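# Bench rules at Skollside: questions we keep getting

**Who wrote these?**
Banafsheh Kiani wrote them and Gunārs Navickas shortened them. The first draft ran to 37 rules. There are now 9, and he is still eyeing the last one.

**Do I really have to put paper down?**
Yes. Fresh sheet at the start of every shift, flat, no writing on it. Shopping lists have been found in the recordings.

**Can I rest the grippers on the table while I think?**
Between takes, yes. During a take, no. Thinking is best done before you press start.

**How close may I start to the objects?**
Close enough that you needn't lean, far enough that nothing is touched before the take begins. If you nudge something, stop and reset it. Nudging it back with your elbow is a method we have seen and don't recommend. 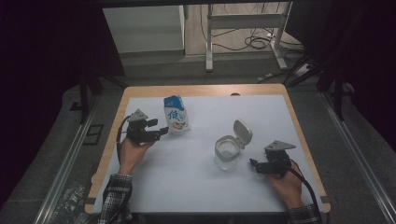

**What about lids, caps and doors?**
Write the starting state in the log before you record, using the words on the card: open, closed or ajar. "Sort of open" has been retired. A jar with its hinged lid standing upright behind the rim goes down as open, and the milk carton beside it, with its folded top, goes down as closed. Anything see-through also gets a line saying whether it is empty – look into it from above, as clear glass has fooled better people than you.

**Where should the cables go?**
Down the outer side of each hand, never across the middle. If they cross, put both grippers down and start again. Twirling on the spot does work, but it alarms visitors from Dostberg.

**How many takes before I change the layout?**
No more than 36. After that your hands are on autopilot and the data shows it. The batch limit is 200, whatever the old Pichler sheet says.

**Can I delete a bad take?**
No. Mark it bad and say why in a few words. "Dropped it" is fine. "Ugh" is not.

**Who do I ask if my question isn't covered?**
Banafsheh, before lunch. Gunārs will also answer, but he'll try to remove a rule while he's at it.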